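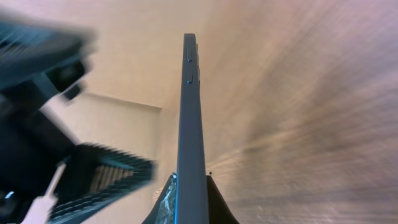

Department of Industrial Design and Product Engineering, Villa Campus

PD 404: Physical Controls and Labeling
Handout 6: Choosing and laying out push controls
Revised 12/03/2021. Replaces the April version.

Scope

This handout covers momentary push controls operated by a finger or thumb. Rotary controls, levers and foot pedals are in Handout 7. Touch surfaces without moving parts are mentioned only where they share a panel with push controls. Read it before the second lab.

1. Terms

Actuator: the part the user touches.
Travel: distance from rest position to full depression.
Operating force: peak force needed to reach the switching point.
Snap ratio: (peak force minus contact force) divided by peak force. A higher ratio gives a more distinct click and usually a shorter service life.
Pitch: center-to-center distance between neighboring actuators.
Gap: edge-to-edge distance between neighboring actuators. Do not confuse with pitch. Half of the errors in last term's drawings came from this.

2. Finding a control without looking

Many controls are used while the eyes are on something else. The user first locates the control by position, then confirms it by shape. Position does most of the work. A control near a corner or an end of the product is found faster than one in the middle of a long plain face, since the hand has a reference to measure from.

Two elongated buttons in line on a narrow edge, as on the side of a phone, are a common case. The long axis of each button follows the edge, so the fingertip meets a ridge with a break in it. The break is what the user feels for. If it is filled or blended into the surface, the pair reads as a single bar and the user must press to find out which half is which.

Shape coding is needed when the controls in a group have different consequences. Raised dots, a concave face or a change in edge radius will do. Texture alone is weak coding for gloved users and should be backed up by size or spacing.

3. Spacing

Spacing is set by the finger, the glove if any, and the cost of a wrong press. For bare fingertip use on a handheld product, a small gap is acceptable if the two functions are opposites and either press can be undone. For functions that cannot be undone, increase the gap, recess the actuator, or move it to another face. Do not rely on a confirmation message to correct poor spacing.

Where a product is gripped while a control is pressed, check the opposing face. The thumb that presses one side is resisted by fingers on the other, and a control under those fingers will be pressed as well. Draw the grip for both left and right hands before fixing positions.

4. Force and travel

Low force reduces fatigue and raises the rate of accidental operation. High force does the reverse. Short travel needs a clear snap, or users press harder than necessary because they have no signal that the switch has closed.

Worked case. The Brerau bench timer has a start key and a reset key of the same size, 44 mm pitch. In the classroom trial, 578 presses were logged. Of these, 40 landed on the wrong key, an error rate of 6.9 percent. Most errors occurred when the timer had been turned to face a second user. The layout was symmetric, so turning it swapped the two keys under the hand. The revision kept the pitch, made the reset key smaller and recessed it below the case surface. Note that the pitch was already generous. More spacing would not have fixed the fault.

5. Labels

Place the label where the operating finger does not cover it. Above the control is preferred on a vertical panel. On a narrow edge there is often no room, and the label moves to the adjoining face or is dropped. If it is dropped, the function must be clear from the response of the product.

Use one case style throughout a panel. Symbols must match those in the Irodbridge course pack unless you can show that your users know a different set. Engraved labels last longer than printed ones and cost more to change.

6. For the lab

Bring the Rirneo force gauge kit, signed out from the store. Measure operating force at the center and at both ends of each actuator. A long actuator on a single central switch will often bind when pressed at one end. Record all three values, not the mean. Take five readings at each point and discard none.

Drawings are to show pitch, gap, projection above the surface and travel. State the assumed grip. Sheets without a stated grip will be returned unmarked.

Reading: course pack, sections on hand dimensions and panel layout. The force tables are needed for Handout 7 as well.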